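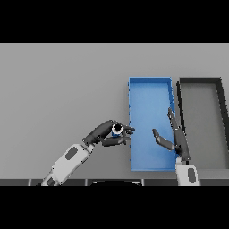 4. Setting Up a Child Profile on the Drendwood Reader

A child profile keeps celebrity, gossip and royal-family titles off the newsstand shelf unless you choose to show them. Set up the adult account (Section 3) before you begin.

1. From the home page, open Menu, then Household.

2. Select Add Reader. Enter a first name or nickname of up to 60 characters.

3. Choose an age band. The band sets which magazine covers appear on the shelf. It does not change issues already saved to the device.

4. Under Cover Display, select one of the following:
Full: covers appear as printed.
Title only: the magazine name appears on a plain background.
Hidden: the title is left off the shelf.

Note: Title only also removes cover headlines from search results. Back issues from Stodcombe and Obeidat follow the same setting.

5. Enter the household PIN. The factory PIN is 3366. Change it before handing the device to a child.

Caution: Five wrong entries lock the Household menu until the next day. Reading is not affected.

6. Select Save. The new profile appears on the sign-in page.

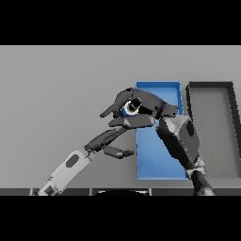 Figure 4-1. Blue tray and dark gray tray, side by side.

4.1 Allowing a Single Title

1. Sign in to the adult account and open the title's page.

2. Select Share With, then the child's name.

3. Choose This Issue or All Issues.

Note: The family catalog holds more than 950 titles. Of these, 832 have an age rating. Unrated titles stay hidden on child profiles until shared one at a time.

4.2 If a Hidden Cover Still Appears

Close the newsstand and open it again. If the cover remains, go to Menu, Storage, and select Clear Cover Images. Saved issues are kept. The shelf also refreshes by itself every Friday.

For further help, write to Cludbridge Reader Support, attention Brenda Villalba, and include the software version shown under Menu, About.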